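Open doors at the Dundach workshop

I nearly skipped this one. It had rained all morning, the bus up to Pleston only runs once an hour, and I'd already been to two open days this year where the whole show was a slide deck and a plate of cookies. But a reader had asked me whether the robotics folks at Dundach were ever going to let the public in, and when the notice went up in the library window I figured I owed it to them to go. I'm so glad I did!

The doors opened at 2 and there was already a line down the side of the building (mostly families, plus a good-sized bunch from the community college who all seemed to know each other). The sign-in sheet by the door had 196 names on it when I left, and I know for a fact that plenty of people walked right past it, because I was one of them until a very polite teenager in a Dundach T-shirt called me back.

If you've never been inside, it's the old Fekete shoe warehouse, the long brick one behind the post office. They've kept the loading dock and the big sliding door, and the rest has been split up into small rooms with a table or two in each. You get sent around in groups of ten or so. My group had three little kids in it, which turned out great for me, since kids will ask the thing you're too embarrassed to ask.

First stop was the motor bench, and I'll be straight with you, I didn't follow much of it. The second room was the one everybody had been talking about in line. That's where they show how a robot gets taught to do ordinary jobs around a kitchen, and the surprise for me was that most of the teaching is done by people. You hold a gripper in your own hand, a chunky thing with two fingers that open and close, and you do the job with it. Pick up a mug, put down a mug. A camera riding on the gripper records how it went from the gripper's point of view, and later on a computer works through a big stack of those recordings and tries to learn the moves for itself.

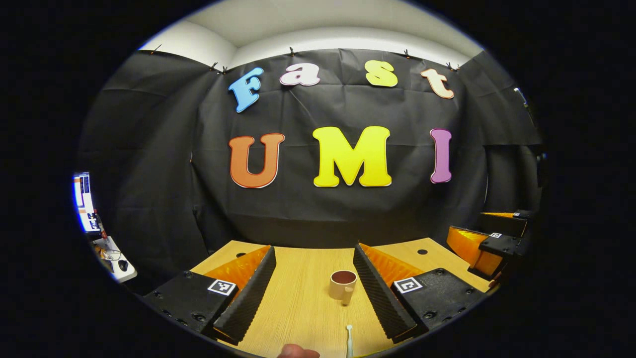 They let us have a turn, too, one at a time, with a staff member standing close by. It's harder than it sounds. My first try I came in way too high and pinched nothing but air, and my second I got hold of the thing and then had no idea how to let go of it gently. The little girl behind me did it perfectly on the first go and then wanted to do it again, and again, until her dad had to steer her out by the shoulders. I asked whether my two sad attempts would end up in the robot's brain and was told no, visitor tries get thrown out. Probably for the best!

What they do keep adds up fast. The woman running the room told us they have 2,427 recordings so far of just the tabletop jobs, all made by hand by staff and students over the spring and summer. She said a good one takes only a few seconds, but then you have to set everything back up and go again, and after an hour your wrist lets you know about it. Somebody asked if it got boring. She laughed and said they take turns and fight over the radio.

A man at the back of our group (retired machinist, he told us twice) wanted to know why they didn't just program the moves in, the way he remembers it being done at his plant. The answer was that programming works fine when the part is always in the same spot, but nobody's kitchen is like that. He didn't look totally sold, and the two of them were still going at it when our group got moved along. I would have happily stayed to listen.

Next door was the Grilon room. Grilon is their name for the arm they've been building since last year, and it was bolted to a bench behind a clear screen, stacking plastic cups. It dropped one while we were watching and everybody went "ohhh" like at a ball game. It got the rest of them up, though, and the kids clapped. The arm is slow, much slower than I'd pictured, and they said that's on purpose while there are visitors in the building. They've had it stack up to 637 cups in a day when the place is quiet. I don't know who has to unstack them.

Then it was out through the old loading dock for lemonade, and this is where I have my only real complaint. There was one small table, no chairs, and a very long line for the one restroom. The hallway between the rooms is also tight if you're pushing a stroller or using a chair, and I saw a couple of people turn back. I mentioned it on my way out and was told they're hoping to use the wider back entrance next time and run smaller groups, so fingers crossed.

I also asked about the thing most of you will want to know, meaning whether any of this is going to mean jobs in Pleston. The reply was pretty careful. They're a small shop, they have a handful of paid student spots every term, and they expect to take on a few more people to make recordings over the winter. You don't need a degree for those, just some patience and a steady hand (so that's me out). Applications will go up on the board outside the main office, and the college will have copies at the front desk.

There's talk of another open afternoon in October, with the same free entry and, I'm told, more lemonade. School groups can ask for a morning visit before then, and should get in touch with the Dundach office well ahead because the rooms are small and the slots fill up. If you're taking the bus, get off at the post office and walk around the back. I went to the front like a fool and stood there knocking for five minutes.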